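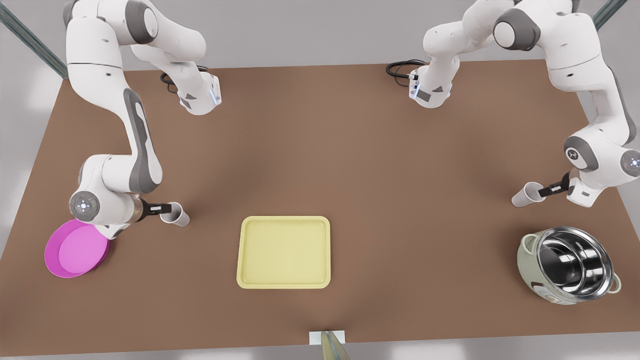 tidemark62 replied: I wouldn't put that saying on anything until someone can show me the page it came from.

Quotes help > Sayings and proverbs > Where does it come from?
Search all topics Go
Browse Ask Unanswered Sign in

Is the "river and bridge" line really an Angolan proverb?

papercrane_b
I'm making a wall calendar for our reading group in Divham and want a saying for December. Flukberg has 251 sayings tagged "Angola", and the one I like is "The river does not thank the bridge". The same words are on Moreira as "old Chinese wisdom". They can't both be right. Does anyone know where it comes from, and can I use their picture of it in print?

tidemark62
I doubt it's either. I went through the first 115 under that tag and not one gave a book, a speaker or a language. A proverb collected in Angola ought to come with the original wording in Kimbundu, Umbundu or whatever it was, and the name of whoever wrote it down. This has neither. "African proverb" and "Chinese proverb" are what quote sites write when they've no idea.

As for the picture, free to download as a wallpaper doesn't mean free to print. Read their terms – I couldn't find any, and I'd take that as a no. Type the words out yourself on a plain background and put "source unknown" under them.

hob_and_kettle
its real, my nan used to say it. Rusitz has it too and it got 444 likes so somebody must of checked

tidemark62
Likes aren't checking. Was your nan Angolan?

hob_and_kettle
no, Hull

papercrane_b
Thanks. Going with "source unknown" unless the library turns up a proper collection. I've asked them for one with the originals printed alongside.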